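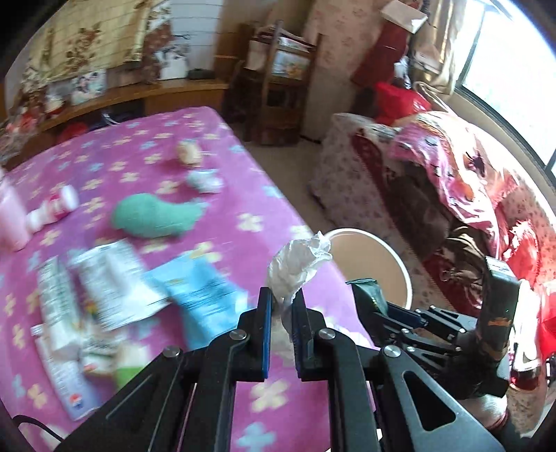 *The bed, mid-sort. Flowered sheet, assorted packets, one crumpled scrap held up.*

# In defense of the bed as a table

Every home organizing guide I have read assumes I own a large, clear, waist-high surface. Spread everything out on your dining table, it says, as if the dining table weren't where the trouble started. Mine has been covered since December. I would need to sort the table before I could sort anything on it, and for that I would need a second table.

So I use the bed, and I would like to argue that you should too.

The case against it is well known. Beds are soft, so bottles fall over and roll into the low spot. Small packets slide under larger ones. The sheet gets crumbs of things that were never food. A friend of mine calls it unhygienic, and she keeps her suitcase on her pillow the night before every flight, so I take her view under advisement.

Against all this I set one large advantage, the deadline. A pile on a table can stay there until spring. A pile on a bed has to be dealt with by 11 p.m. or slept beside. I have slept beside one exactly once, next to a carton with very firm corners, and I've been punctual ever since.

There is also the matter of looking. In a drawer, everything is a lid or an edge. Tip it out onto a magenta-purple sheet with cream and blue flowers all over it and each thing has to account for itself. Long boxes, short boxes, a bottle at the side, a soft sea-green thing with a curve to it that has never belonged to any category and gets moved from pile to pile like a visiting uncle. I'm told a plain white sheet would be better for this work. Half of what comes out of a drawer is white. On a plain sheet I'd lose it all again.

What the guides also skip is the scraps. They go on at length about keepsakes and the pain of parting with them, and I don't doubt the pain, but most of my drawer was wrapping. Twists of it, flat bits of it, the kind that weighs nothing and clings to your sleeve. I own a storage tub from Padow, a set of dividers from Vidal and a label maker from Prukex that came with 36 labels, of which I have used six. None of these has ever dealt with a scrap. They are for things you have decided to keep, and the deciding is the part I need help with.

My method, if it deserves the word, is to take the wrapping off first, all of it, before making a single decision about anything else. The pile shrinks so fast that you feel like a person of character. Then I do the boxes, and I open every one, having once stored an empty carton for 18 months with great care. Bottles go last, standing up on the floor, where they should have been from the start. I admit the bed has limits.

The Zelluso catalog will sell you a folding sorting table for $59. It looks sturdy. It folds flat, slides under the bed, and would, I am certain, be joined there within the week by everything I meant to sort on it. I've marked the page anyway, and the catalog has gone in the drawer.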